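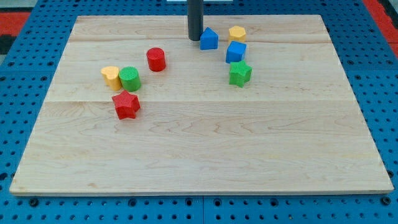
The block table at the Bimis open day, arm on the blue triangle's side of the board

Bimis open day: who else went?

dardo_e
Posted Friday, July 17, 2020
Well, I finally made it over to Bimis, and what a lovely afternoon it was! I took my nephew, who had been asking since June, and we must have stood at the block table for 50 minutes (my feet can confirm this). You call out something like "push the red star over to the green one" and the arm has a think and then goes and nudges it along. My nephew wanted the yellow heart moved every single time. Nafula Obura was running the table and she never once got tired of him, bless her.

ximena.i
Oh, I'm so glad you went! We were there in the morning and I loved it too, though I'll admit I found the arm awfully slow. My husband wandered off to the Fontana stand, where they had the big palletizer going, and I had to go and fetch him back.

tonu415
I'll be the grump here. Pushing blocks on a wooden board is charming, but I drove a long way and I wanted to see a machine do some real work. The palletizer was worth the gas. The block table, for me, was a toy.

dardo_e
Tõnu, I hear you, but I think you walked past too fast! A palletizer does the same thing all day. At the block table people were asking for whatever popped into their heads, in their own words, and it had to find the right star when there's a red one and a green one sitting out.

tonu415
It went for the wrong star when I asked.

shahnaz_f
It did that to me once as well, and then got it right when I said the color first. I'm with Dardo on this one, it was my favorite thing there, but Tõnu has a point that they could have put up a sign telling us how to word things. Does anybody know if the Cuditz people are doing a day like this too? I'd happily bring sandwiches.

ximena.i
I asked at the door and they said to watch the Cuditz newsletter. Count me in for the sandwiches, Shahnaz!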